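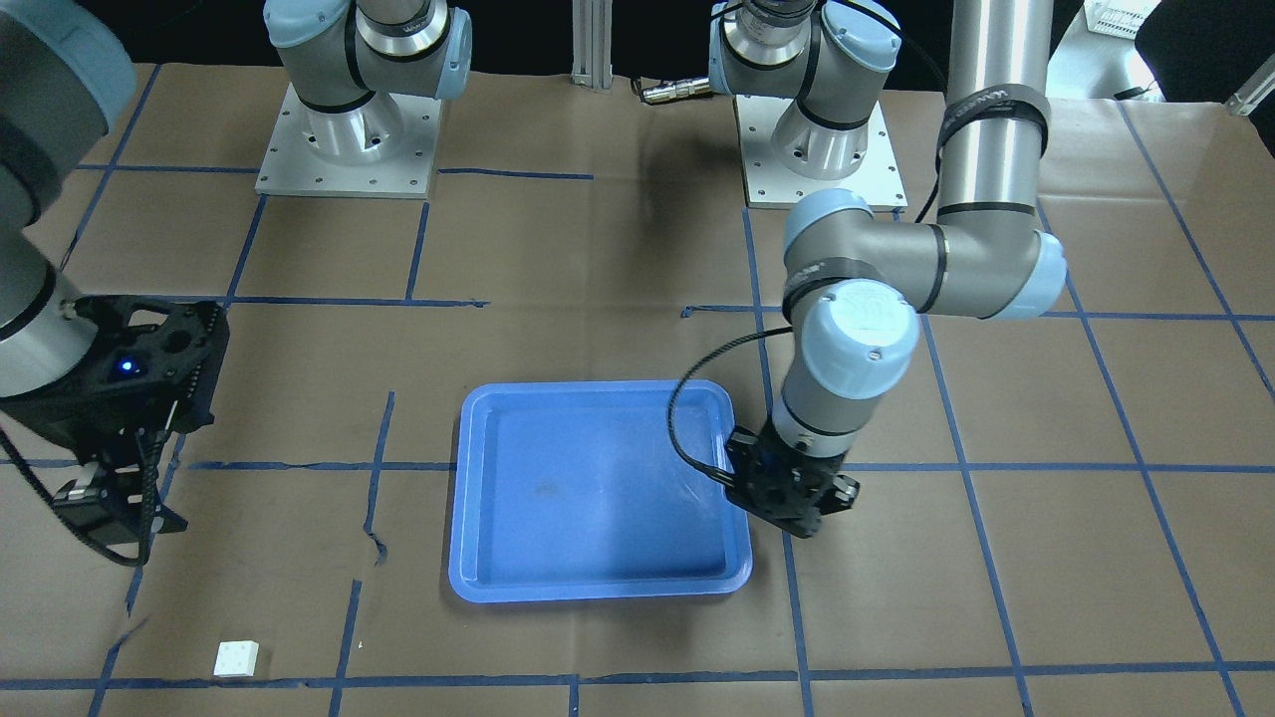 Paper and tape on the workbench: is it worth the bother?

Every workshop column I read in August swore by the papered bench. Cover it in brown kraft paper, mark it off in squares with blue tape, give every small part a square of its own. I had my doubts, and I still have a few after 33 days of it.

1. Skip the ruler. Preben Briem at Skikar spent a whole Thursday measuring his lines. Mine went down by eye and I've never lost a screw to a wobble.

2. Overlap the tape where one strip runs out. A gap does no harm on day one, but the paper starts to lift there.
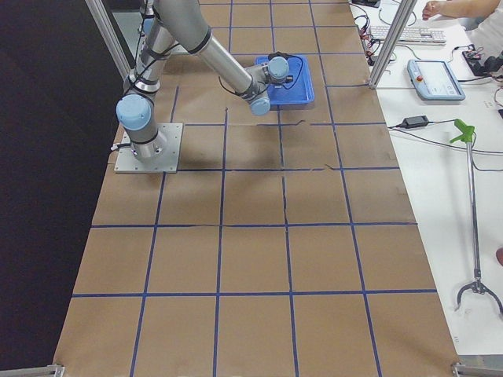 Squares in blue tape on kraft paper, with the tray toward the far side.

3. Don't believe anyone who says the paper lies flat. It creases, then the creases tear, mostly where you lean. Patch a tear if you must. I'd tear off the lot and start again — a 200-foot roll goes a long way.

4. Use a tray with a raised rim for anything that rolls. Malou Vigfúsdóttir says a tray makes the squares pointless, and she may be right. A shallow plastic one is fine. The fancy divided kind from Bretitz did nothing for me.
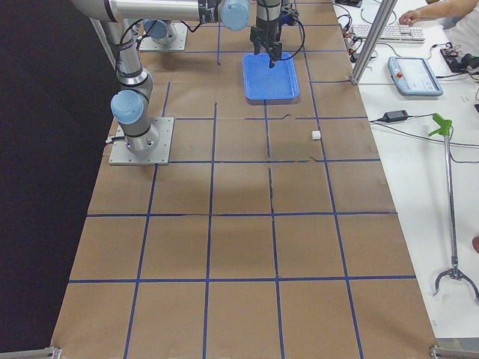 5. Empty the tray at night. Leftovers turn into a junk drawer with no drawer.

6. Ignore the advice to label each square. I wrote on 2 of them and had forgotten what the labels meant by the weekend.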